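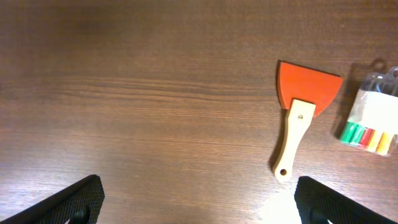

Section 4: Getting Your Tools and Table Ready

Welcome back! If you have worked through the first three sections, your Norkitz repair kit is unpacked, the checklist is ticked off, and you are probably itching to start on that old windowsill or the wobbly kitchen chair. Please give us a few more minutes before you do. A little care at this stage makes the rest of the job so much more pleasant, and most of the letters we get at Alura come from people who skipped straight to Section 5 (we understand, we have done it too).

You will need the scraper, the screwdriver set, a soft dry cloth, a sheet of 220 grit sandpaper and an old towel or blanket big enough to cover your working area.

4.1 Preparing the table

1. Choose a table that stands firmly on all its legs and is a comfortable height for you. A dining table is fine, and so is a desk.

2. Clear it completely and wipe it down with the soft cloth. Crumbs and grit are what scratch a varnished top, far more often than the tools themselves.

3. Look across the surface from a low angle, with a lamp or window on the far side. Anything you missed with the cloth will show up in the shine, and so will old scratches you may want to know about beforehand.

4. Spread the towel or blanket and smooth it out toward the corners. Leave a strip of bare table on the side of your stronger hand for the tools you are using right now.

NOTE: Newspaper is not a good substitute. The ink can come off on a pale finish, and paper slides around just when you are leaning on it.

4.2 Checking the scraper

1. Pick the scraper up by the handle and give the blade a gentle wiggle. It should feel like one piece with the handle.

2. Run a fingertip slowly along the flat of the blade, keeping away from the working edge, and feel for dried paint or filler. Clean off whatever you find with warm water and a drop of dish soap.

3. Check the working edge for nicks. Small ones can be eased out with a few light strokes of the 220 grit sheet laid flat on the towel. If a nick is deeper than 2 mm, it is time for a new scraper.

4. Dry everything well, especially a wooden handle, and set the scraper down flat with the blade pointing away from you.

CAUTION: Plastic blades soften with heat. Never use one together with a hot air gun, and do not leave it lying on a radiator or in a parked car in summer.

4.3 Checking the screwdrivers

1. Bring the case to the table and stand it where you won't catch it with your elbow.

2. Take the screwdrivers out one at a time and wipe each shaft from handle to tip.

3. Look at the tips in good light. A rounded or chipped tip will slip and chew up the screw head, and then you have two repairs on your hands.

4. Put back the ones you don't need for this job — it is surprising how quickly a table fills up.
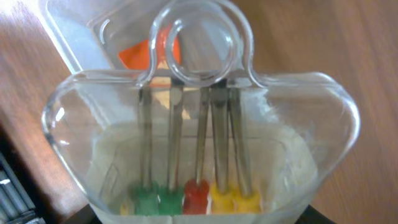
Fig. 4-2. Screwdrivers stored in the clear case, loop handle at the top.

The colors are there to help you find the driver you want without fishing around, and you are welcome to make up your own system. Orysia Shevchuk, who wrote the first version of this guide, keeps a card taped inside her cupboard door with a line for each tool and the jobs it gets used for. After a project or two you won't need the card anymore.

NOTE: When you carry the case by its loop, keep your other hand underneath it until you are used to the weight.

4.4 If you have to stop halfway

Glue needs its time, and supper does too. If you are leaving the job for more than 12 hours, wipe the scraper, put the screwdrivers away and fold the towel inward so the dust stays in it. Shake it outdoors before you use it again.

Continue with Section 5, Removing Old Paint and Filler.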